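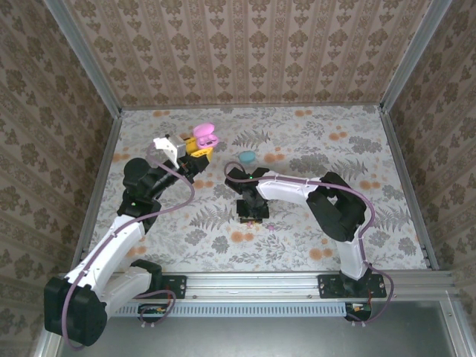 Two-armed cell joins the returns bench at Casby, and staff want the fine print

MEDIA RELEASE
For immediate use

The returns bench workers at the Casby refurbishing centre have a new neighbour this June. It has two arms, it handles earbuds and their charging cases, and management says it will free people up for better work. We have heard that line before. Our members would like to know what the better work is, what it pays and who gets it.

The Casby Bench Workers' Association is not calling for the cell to be unplugged. Some of the work on that bench is hard on the thumbs and harder on the eyes, and there are members who would happily never open another earbud case. Our concern is with the claims being made before anyone has seen a full season of results.

The company, Ornen, has told staff the cell will handle 800 sets a week once it is settled in. It has not said when that will be, or how a set gets counted if a person has to step in partway through. A case has to be opened and each little earbud picked up without being dropped or scratched. A bench worker does this while chatting about the weekend. On the cell, one arm has bright yellow fingers for the case and the other has a black gripper for the buds, and getting the pair of them to work together is a job in itself.

That job has landed on our members. Two bench workers on each shift have been moved over to watch the cell, lay out the cases and clear up when something goes wrong. They are still paid the bench rate. Their old targets have been shared among the people left on the line, who were told on a Monday and expected to meet them the same day.

Ornen also says the system, supplied under the name Flurholm, gets it right 99 per cent of the time. We have asked for the figures behind that number. Right at what? Opening the lid, picking up a bud, or the whole job from start to finish? Cases come back in every shape and colour, with pocket lint in the hinges and stickers on the lid. A number from a tidy tryout tells us very little about the bin that arrives after a long weekend.

The Association is asking Ornen for the following before the cell is given any more of the bench's work:

A written promise that no bench position will be cut or left unfilled on account of the cell.

A proper job title and pay rate for anyone who tends it.

Weekly results posted in the lunchroom, including every time a person had to step in.

Bench targets put back to where they were until the cell is carrying its share.

Members at the Menzies warehouse were promised retraining when the sorting line went in there. What they got was a half-day session and a laminated card. We don't intend to see that repeated at Casby.

Ornen has agreed to meet with us but has not yet set a date. Members will vote on next steps once it has given its answers in writing.

Media enquiries: Casby Bench Workers' Association, care of the Casby centre front office, weekdays until 4 p.m.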